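Research > Field Robotics Group > Papers > Legged Platforms

This site uses cookies to remember your reading preferences. Accept | Settings

4. Wear in the leg joints of a small hexapod

4.1 Test walker and routine

All of the walking tests used the Flokurmont, a six-legged robot with three servos per leg. The body plates and leg brackets were left as supplied. We changed only the bushings at the knee joints, where an earlier set of runs had shown play building up faster than at the hip. Two bushing materials were compared: the stock nylon part and a sintered bronze part turned to the same outer size.

The robot walked on a closed track in the Indthorpe laboratory. The track has a painted concrete section, a strip of short carpet and a shallow ramp covered in rubber matting. Each run lasted 65 minutes, with battery changes made at the foot of the ramp. A tripod gait was used throughout, at a fixed stride length. We did not tune the gait between runs, even when a worn leg began to drag, as this would have hidden the effect we wanted to measure.

Before and after each run, the body was clamped to a bench plate and every leg was pushed sideways at the foot with a spring gauge. Foot travel was read from a dial indicator. This number takes in slack from the knee, the hip and the servo gears together. To separate them, the knee was then locked with a split collar and the reading was taken again. The difference between the two readings is reported as knee play.

4.2 Related handling work

Wear of this kind is rarely reported outside walking robots. Handling devices use many of the same small joints and fasteners, but they are loaded in a different way, with short closing forces and long idle periods. Figure 3 shows hand-held grippers on cloth.

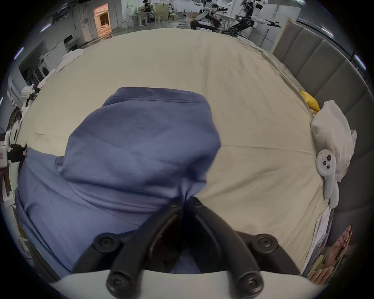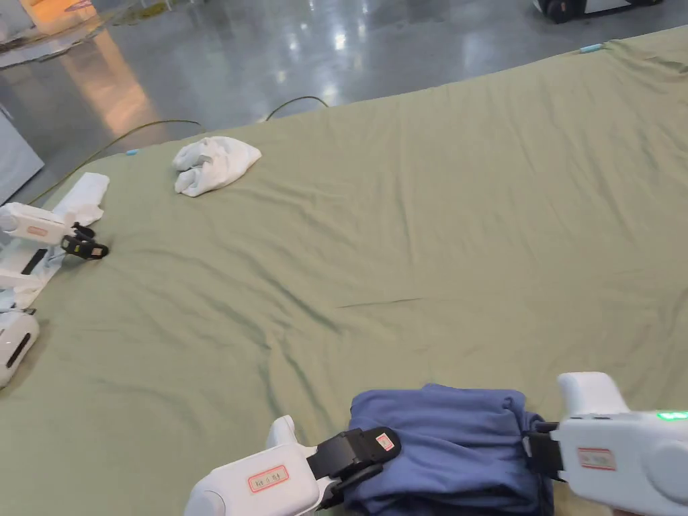 Figure 3. Hand-held grippers holding blue garments.

On the choice of bushing, Araya wrote to us that bronze had been a poor trade on a walker of similar weight, where the harder part saved the knee but passed the shock on to the servo output gear. Araya advised checking the gears each time the bushings were measured and leaving the nylon in place if the gear lash grew. We had planned to open the servos only at the end of the study. After this remark we added a lash check to the routine, made with the knee collar fitted and the hip held in a V-block.

4.3 Results

Knee play grew in all six legs with the nylon bushings. The middle legs were the worst, which fits the tripod gait, in which one side of the body rests on a single middle leg for half of each cycle. The front and rear legs were close to each other. With bronze, the play grew more slowly and the gap between middle and outer legs was smaller.

The test with nylon was ended after 21 runs, when two of the legs no longer cleared the edge of the carpet strip. The bronze set was stopped at the same point so that the two could be compared directly. No leg in that set caught on the carpet.

Gear lash told a less simple story. It rose a little in both sets, and more in the bronze set for the middle legs. The rise was small next to the change in knee play, but it was still going up when we stopped. A longer test might well bear out the warning we were given. The servos were from one batch supplied by Skastevier, and we cannot say how far the result would carry over to another gear train.

Temperature was not controlled. Most of the nylon runs were made in August, when the laboratory was warm, and softer bushings may account for part of the difference. We have kept the worn parts and intend to measure their bores once a suitable gauge is available.

Contact the group | Copyright and reuse | Back to top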